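I judged the fall round of a student robotics competition in September, and I have been arguing with it in my head ever since. My neighbor's kid is in the Lornness club, which is how I got roped in. I write software for a living and I distrust demos, so I guess I was a fair pick.

The task this year was to open a microwave door and close it again. Teams got 16 tries. A try counted if the door ended up open and then shut, with no human hands past the tape. Lornness brought a two-arm setup they call Uzor, which was trained on the kids' own recordings of themselves driving the arms through the task. Custance, from the next county over, wrote everything by hand the old-fashioned way.
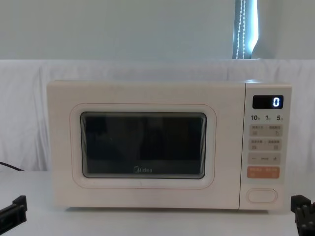
Page 2 of 4

My first complaint is the setup. One appliance, one table, one white cloth behind it. If you practice on the same microwave from the same spot for two months, I don't know what you have learned about doors. Maybe you have learned about this door. I asked the coach, Wen-hsiung Wei, whether Uzor had ever seen a different model, and he said no, and that he'd love to try it if somebody bought him one. Fair enough. But then please don't print "household skills" on the poster.

My second complaint is the numbers. The poster also said the club had gathered 700 demonstrations. That sounds like a lot until you ask how many made it into training. The student at the table told me they had tossed almost 60 of them for being too sloppy, and when I asked who decided what sloppy meant, she said "me, mostly." I liked her a lot. I also wrote it down, since a rule like that belongs on the poster and it wasn't there.

Opening is the easy half on this type of microwave. There's no handle, just a big oval button at the bottom of the panel. You push it and the latch lets go. Getting the door wide open takes a different kind of motion, and closing it is different again - you have to come around the outside and push until both latches catch.

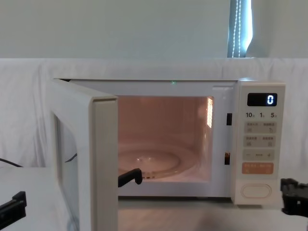

Door open, cavity light on, grippers at either side.

Custance's program did the button part very well and was hopeless at everything after it. If the door stopped short of where the code expected, the arm swept through empty air and the program reported success. The boys running it were pretty cheerful about this. One of them said the robot had "closed it in spirit." I gave that zero points.

Uzor was slower and stranger. It would hover, back off, hover again. I have heard people call that kind of thing "thinking" and I wish they'd stop. It could be hesitation in the kids' own driving, copied faithfully along with the rest. Wei's guess was the same as mine, and he said they planned to check it against the recordings.
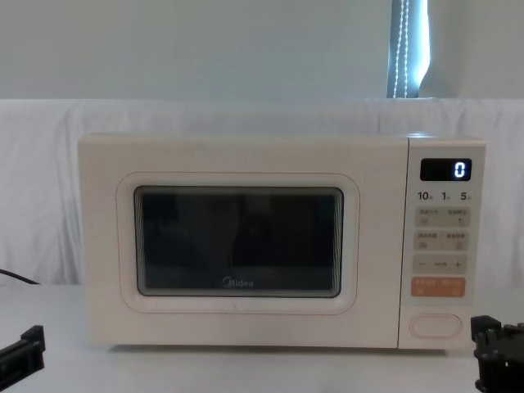 What bugs me most is how we score this stuff. A closed door looks the same whether the robot did it with care or got lucky with an elbow, and my sheet had one box to check. I asked the organizers at Flallamley if I could add a column for how the door got there. They said to put it in the comments, so I filled up the comments and then the back of the page.

Lornness won. I think they deserved it, going by the sheet. I'd still like to see both teams back in the spring with a microwave neither of them has met, maybe one with a handle, and no practice time. Wei says his kids would do badly and that they should do it anyway. I've emailed Flallamley to suggest it and I'm waiting to hear back.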